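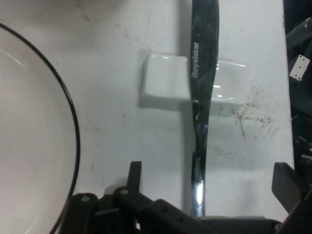 Open Day at Talavera: Table Setting with the Hudo Arm

Visitors to the Talavera lab on Tuesday saw the Hudo arm work through a place-setting routine. The task covers a round plate with a black rim, a small rectangular dish and a table knife, all on a white tabletop. White on white is a hard case for the wrist camera, and glare off the glazed dish makes edge detection harder still.

The knife is the slower item. Its handle is dark and its lower part is polished metal, so the two halves need separate exposure settings. Grasp planning runs on Grorkonus, which was trained on 600 recorded grasps, 300 of them with cutlery lying across another object. Tevow supplied the finger linkage and answered questions on pad wear — the current pads are rated for 1000 cycles.

Most questions concerned cycle time and how the planner picks a grasp point on a tapered handle. The session notes will go out with the August issue.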